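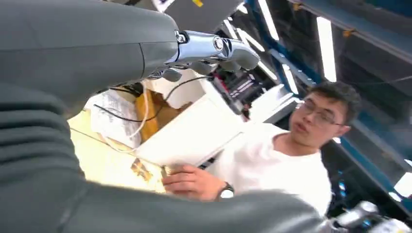
We went out to the Pritchard workshop at Mosstead in April, on one of the open afternoons they run for people from the trade. I had put my name down mainly for the packing line, having spent a good part of my working life around packing lines, but the part of the visit I ended up writing the most notes on was a fault they had with a two-armed robot and what they did about it. I have set it down at some length because a few people in our group asked me to.

Mosstead is an hour out of Madthorpe if the bridge is clear. The workshop is the second building past the feed store, and you should ignore the sign that sends visitors to the front, as the front door is locked. Parking is on gravel at the side. Fifteen of us had signed up and most turned up on time. We were given safety glasses and a sheet to sign, then split into two groups. My group started in the assembly area and the others went to look at the carton sealers.

The assembly area is one long room, and it is a working room. The benches had jobs on them and the staff kept going while we stood about. We were asked to stay behind the yellow line on the floor, to keep our hands in our pockets near the arms, and to leave bags at the door.

The robot in question is used for paper handling. It takes printed inserts and folders and puts them into cartons, which sounds simple and is a miserable job for a machine. Paper sticks to itself. It curls when the room is humid. A folder that is stiff when it is shut goes floppy as soon as it is lifted by one corner. On the older lines I worked on we did it with suction cups and a lot of swearing, and we still had a person at the end of the line pulling out doubles.

The two-armed machine does it with hands. It has fingers that can slide under an edge, and the arms have sleeves over some of the joints to keep dust out and skin from getting caught. The staff told us it was running well by the end of last winter. It then had an incident, and they were open about it, which I appreciated. I have been on tours where you would think no machine had ever stopped.

What happened was this. The robot was part way through a batch of inserts when the left arm let go of a folder late. The hand was meant to open, pull back and move off to the next stack. It pulled back first and opened second, so the folder came with it, swept across the bench and knocked a carton and a pile of sheets to the floor. An operator was at the bench, reaching in to straighten a sheet. The arm brushed his forearm and stopped. He was not hurt. There was a red mark and it was gone by lunch. They shut the machine down and left it down for eight working days, which must have been hard to explain to the customer.

The first guess was the contact sensing. The arm is supposed to stop when it touches something it does not expect, and it had stopped, but they wanted to know whether it had stopped soon enough. They went back through the logs and found the stop had worked within its limit. So the safety function had done its job. The trouble was earlier, in why the arm was moving at all with the hand still closed.

The second guess was the program, and that took up most of the first week. They ran the same sequence 57 times with no person near it and got the late release only twice. Anybody who has chased a fault that comes and goes will know how they felt by then. Both times, the arm was stretched out at the far side of the bench with the wrist turned over.

That pointed them to the cable. The signal that tells the controller whether the hand is open or shut runs through a connector near the wrist. When the wrist was turned right over, the cable was pulled tight enough to move the connector a little. The contact dropped out for a fraction of a second. The controller lost the signal and went back to the last value it had been given, which said the hand was open. So it did what it had been told to do with an open hand, and moved off.

There were two faults there and the staff were careful to keep them separate. The cable was too short for that position, and it had been tied down in the wrong spot when a hand was swapped over in the new year. That is a plain workmanship error. The other was a design matter. A controller that loses a signal should treat it as a fault and stop. Carrying on with an old value is the sort of thing that works for years until somebody has their arm in the way.

The supplier, Vorthorpe, sent out a change to the software so that a missing hand signal now brings the arm to a stop and puts a message on the panel. Pritchard made up a longer cable with a loop of slack at the wrist and moved the tie further back along the arm. The parts came to $2550 for both arms with the new connectors. They did both sides, although only the left had given trouble.

The reaching in was the third matter, and it got the longest discussion on our visit. The operator had been straightening sheets by hand while the machine ran. Everyone did it. The written procedure said to pause the robot first, but pausing meant walking to the panel, and restarting meant waiting for both arms to go back to their home position. It cost most of a minute each time. On a bad day with curly paper you might need to do it every few cartons, so people had stopped doing it.

One man in our group, who runs a bindery, said that if a procedure is being skipped by the whole shift then the procedure is the problem. Another thought that was letting people off lightly. The staff took a middle road on it. They put a pause button on the bench itself, within reach of where you stand, and had the restart changed so the arms carry on from where they stopped once the operator steps back and presses a second button. The pause now costs a few seconds. They said it is being used, and that they check the log to be sure of it.

I asked whether they had thought about putting the whole thing behind a fence. They had. The trouble is that the job needs a person close by, to feed stacks and clear misfolds, and with a fence you would be opening the gate all day. They slowed the arms down for when somebody is at the bench and left it at that. It is noticeably slower than a fenced machine would be. Whether it pays at that speed depends on how many different jobs you run, and they run a lot of small ones.

We were also shown the new check they do after any work on the hands. The arm is taken through every position it uses, at slow speed, with the wrist turned as far as it goes each way, and somebody watches the hand signal on a screen while another person watches the cable. Any flicker and it goes back on the bench. Before this they had only checked that the hand opened and closed with the arm at rest, and the fault would never have shown up there. I have written this one down for our own place, where we have a pair of palletisers with cables that have been tied and retied by a good many people over the years.

A few smaller notes for those thinking of going. The room is loud at the sealer end, so bring your own earplugs, as the ones supplied are the hard kind. Wear closed shoes. There are stairs to the upper store but that is not part of the tour. Ask before taking photos near customer work. Tea and a biscuit are laid on at the end in the lunchroom, where you can also fill in a form if you want a copy of the incident write-up. I did, and it reached me within a fortnight. It is over thirty pages with the logs, and the timing charts near the back are worth a look.

The carton sealers, which I had come to see, were fine. They have the same model we do, with a better guard on the tape head, and I took down the part number for it. Our group was running late by then and we had only a few minutes there before the other group needed the aisle.

The next open afternoon had not been set when we left. You get on the list by ringing the Mosstead office in the morning.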